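We use cookies to remember your reading level. Accept | Change settings

Where does dust come from?

Run a finger along the top of a bookcase and it will probably come away grey. If you wipe the shelf clean and wait a week, the grey is back. Dust is in every home, school and shop, and it is made of many different things mixed together.

What is in it?

Dust is a mixture of very small bits. Some of them start inside the house. Clothes, towels and carpets shed tiny threads called fibres. People shed flakes of dead skin, far too small to feel. Pets drop hair and flakes of their own skin, called dander. Crumbs get trodden on and broken up until they are no longer crumbs.

Other bits come from outdoors. Soil comes in on shoes. Pollen from trees and grass blows in through windows in spring and summer. Soot comes from car engines and chimneys. If you live near the sea, there may be grains of salt, and in a dry place there may be a lot of sand.

No two houses have quite the same dust. A house with three cats has different dust from a flat above a bakery.

How does it get up there?

The bits are so light that moving air can carry them. Opening a door, shaking a blanket or walking across a room is enough to lift them. You can see this when sunlight comes through a gap in the curtains and the specks drift about in the beam. The specks are in the rest of the room as well, but they are hard to see without a bright light shining on them from the side.

When the air is still, the bits slowly sink. The bigger ones land first. The smallest can stay up for hours. They settle on anything flat.

Does dust show more on some surfaces?

Yes. Pale dust is easy to see on something dark and smooth. On a surface with spots, streaks or knots, the pattern helps to hide it.

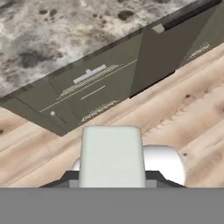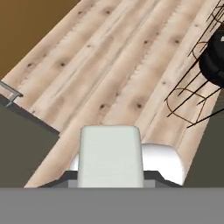
Manee Nakpan wrote to us to say that her black piano looks dusty an hour after she has wiped it, while her speckled worktop never seems to need doing. She tried a damp white cloth on both one morning and the cloth came away just as grey from the worktop.

What lives in dust?

Dust mites do. They are related to spiders and have eight legs, but you would need a magnifying lens to see one properly. They eat flakes of skin and they like warm, damp places such as mattresses and pillows. They do not bite. Their droppings can make some people sneeze or wheeze, and this is called a dust allergy.

Try it yourself

You will need 4 squares of black card, some sticky tape and a magnifying glass. Make a loop of tape, sticky side out, and press it onto each card. Put the cards in four different rooms where they will not be knocked. Leave them for 16 days. Then look at each one with the magnifying glass and draw what you find. Threads are long and bendy. Sand and soil look like little lumps.

Words to know

Fibre: a very thin thread.
Dander: tiny flakes of skin from an animal.
Pollen: a powder made by plants.

More from this series
Why does bread go stale?
What makes a floorboard creak?
How do magnets work?
Where do puddles go?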